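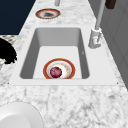 I'd been meaning to get over to the Liria workshop open day for ages, and on 2nd February I finally did. It's two railway arches knocked together behind the Ledesma bakery, with 20 members, a kettle that never gets a rest and a door you have to shoulder open. Entry was free, cake was not (worth it though!).

Most people drifted to the lathe, but I'd come for Gerninard, the home-built kitchen arm I'd been following on the members' blog. It's meant to clear up after dinner one day. For now it's a heap of printed joints on a bench, plus a simulated kitchen where all the practising goes on, and I ended up spending far longer at the screen than at the bench.

The kitchen has a marble worktop with a white sink let into it, and the job that afternoon was the washing up. One plate with a red-orange border was down in the basin with a round maroon fruit on it (I said plum, the woman beside me said onion, and we never settled it), and a second plate was out on the marble past the sink. The builders said getting a plate out of a basin is much nastier than getting one off a flat top, as the walls get in the way of the elbow. I hadn't thought of that, and I've washed a lot of plates.

They run it overnight, 4000 goes at a time, on a second-hand computer that also heats the arch a bit. The control software is their own and it's called Jetach, for reasons I was told and have already forgotten. The real arm has cost them £285 so far, mostly motors, and they've burnt out 2 of those. I got to hold one of the dead ones. It still smelt!

I did ask whether I could build one on my kitchen table and the answer was yes, but do the simulated bit first and don't buy any motors until you've got bored of it. So I've come home with a list of free software and a slightly squashed slice of lemon drizzle.

The next open day is in March. Wear a thick jumper, and park by the bakery, the lane floods.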